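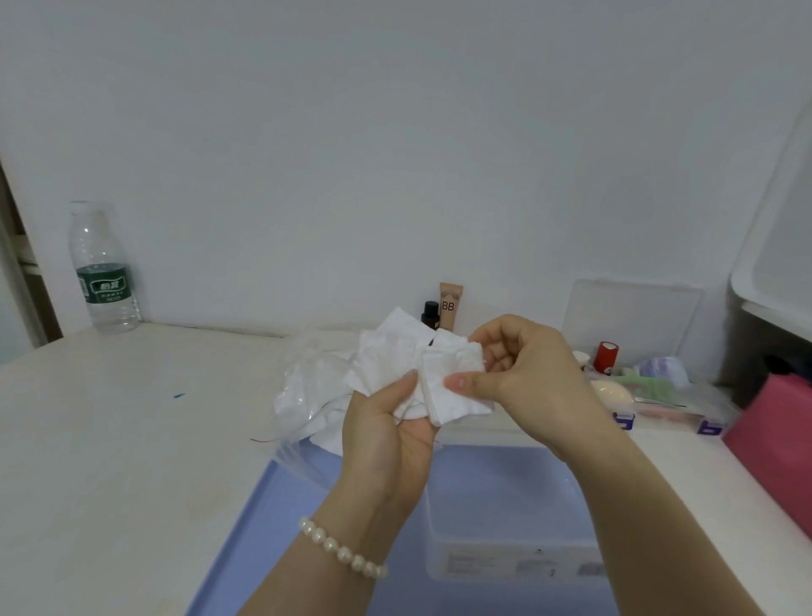

Proyecto Dasolen: manipulación de materiales blandos aprendida a partir de manos humanas

Informe de avance para el programa Rebelo
Fecha de entrega: 18/04/2025

1. Estado general

Cerramos este periodo con la fase de recogida terminada y con el primer modelo funcionando en el brazo del laboratorio. En el informe anterior dijimos que lo segundo quizá tendría que esperar a junio, así que estamos muy contentos. El corpus tiene 485 secuencias grabadas desde el punto de vista de la persona, en escritorios y mesas de uso corriente, con los objetos tal como estaban. De ellas, 34 quedaron apartadas para evaluación y no se han tocado durante el entrenamiento.

La pregunta sigue siendo la de la propuesta: ¿cuánto puede aprender un robot sobre objetos sin forma fija (pañuelos, algodón, bolsas finas) mirando cómo los sujetan las personas, antes de ver una sola demostración teleoperada? Nuestra respuesta provisional es que bastante más de lo que calculábamos, sobre todo en la elección del punto de agarre.

2. Qué hemos cambiado en el método

La propuesta original estimaba la forma completa del objeto en cada fotograma. Lo intentamos durante varias semanas y lo dejamos. Un puñado de pañuelos arrugados cambia de contorno con cada presión del dedo, y la malla que reconstruíamos era distinta cada vez aunque la acción fuera la misma.

Ahora el modelo, al que internamente llamamos Nurkent, predice tres cosas: qué zona de la mano toca el material, qué función cumple cada mano (sostener, pinzar, aplastar) y en qué dirección va a moverse el material a continuación. La forma queda implícita. El cambio simplificó mucho la anotación y nos permitió reutilizar grabaciones que ya dábamos por perdidas por culpa de las oclusiones.

Lo más bonito de esta parte es el reparto entre las dos manos. Cuando una mano hace de cuna y la otra pellizca un borde, casi toda la información útil está en la segunda; la primera marca el plano de apoyo. Al separar las dos funciones en ramas distintas de la red, la predicción del punto de agarre mejoró en todas las categorías de material, incluidas las bolsas de plástico transparente, que eran nuestro punto débil desde el principio.

3. Anotación

Se han anotado 673 cambios de contacto, es decir, momentos en que una mano empieza a tocar el material, lo suelta o pasa de sostener a pinzar. Cada cambio lo revisaron dos personas por separado. Los desacuerdos se concentraron en los mechones pequeños, donde es difícil decidir si la punta del dedo toca el material o está justo delante. Para esos casos añadimos la etiqueta «contacto incierto», que el modelo trata con un peso menor.

La guía de anotación va por su cuarta versión y ya está en la carpeta compartida con Rebelo. Recomendamos leer sobre todo el apartado de bolsas: hubo que distinguir entre tocar el plástico y tocar el contenido a través del plástico, y nos costó ponernos de acuerdo en cómo escribirlo.

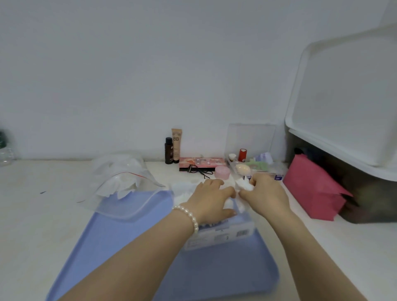
4. Resultados con material ligero y fondo difícil

El algodón y los pañuelos son el caso que más nos interesa, porque pesan poco, se deshilachan y apenas tienen textura para una cámara. Nuestro temor era el contraste: material blanco sobre superficie blanca, con pared blanca detrás. Con la mano izquierda apretando el bulto blanco y la derecha pinzando un mechón pequeño, un segmentador clásico por color une el material con la caja blanca que hay debajo, y el borde útil desaparece. Nurkent se apoya en la postura de los dedos y recupera la zona de pinza incluso ahí. La bandeja azul claro le echa una mano, claro está, y por eso repetimos la prueba enmascarando todo lo que fuera de color; la zona de pinza se mantuvo en el mismo sitio. La pulsera de perlas del brazo izquierdo nos dio una sorpresa: al principio el detector de muñeca colocaba la articulación encima de las cuentas, de modo que ahora entrenamos con adornos sintéticos superpuestos en muñecas y dedos, y el error ha desaparecido en las secuencias de evaluación con pulsera.

También nos ha venido muy bien trabajar con escritorios cargados. Entre botes, tubos, organizadores transparentes y cables, el modelo tiene que aprender a ignorar muchísimas cosas agarrables que no intervienen en la acción. Las versiones entrenadas solo con mesas despejadas se distraían en cuanto aparecía un frasco al fondo. Las actuales mantienen la atención en la región de las manos, y esto lo conseguimos sin ninguna pérdida específica, únicamente con datos variados.

5. Transferencia al robot

El equipo de Clorkitthorpe se ocupó de llevar las predicciones al brazo. La tarea elegida fue modesta: separar una porción de algodón de un montón y dejarla en una bandeja. Con Nurkent como punto de partida bastaron 30 demostraciones teleoperadas para obtener una política que completa la tarea de forma repetible en nuestro banco. La misma arquitectura sin el preentrenamiento, con esas mismas demostraciones, cerraba la pinza en el aire o se llevaba el montón entero.

Conviene ser prudentes con el alcance. Es una sola tarea, un solo brazo y una pinza de dos dedos, y la mano que sujeta la sustituimos por un soporte fijo. La versión con dos brazos está montada, pero todavía no coordina bien el momento de apretar con el de tirar. Ahí está lo que más ganas tenemos de atacar, porque las anotaciones de función por mano ya contienen esa coordinación y aún no la estamos aprovechando.

6. Dificultades

El plástico transparente sigue dando guerra cuando la bolsa está arrugada y contiene material blanco: los brillos se confunden con el borde del pañuelo. Estamos probando a usar varios fotogramas seguidos en esas secuencias.

El cálculo fue el otro cuello de botella. Pasar a tres salidas alargó el entrenamiento más de lo previsto y hemos movido una parte del presupuesto de viajes a horas de servidor, tal como se acordó con el programa.

7. Próximo periodo

Prueba bimanual completa con el banco de Clorkitthorpe.
Publicación de la guía de anotación y de un subconjunto del corpus, una vez revisados los textos legibles en envases y etiquetas.
Comparación con un modelo que use solo la mano derecha, para medir cuánto aporta la izquierda en cada tipo de material.
Demostración para Rebelo en junio, con algodón y pañuelos; las bolsas se incluirán si el trabajo con varios fotogramas llega a tiempo.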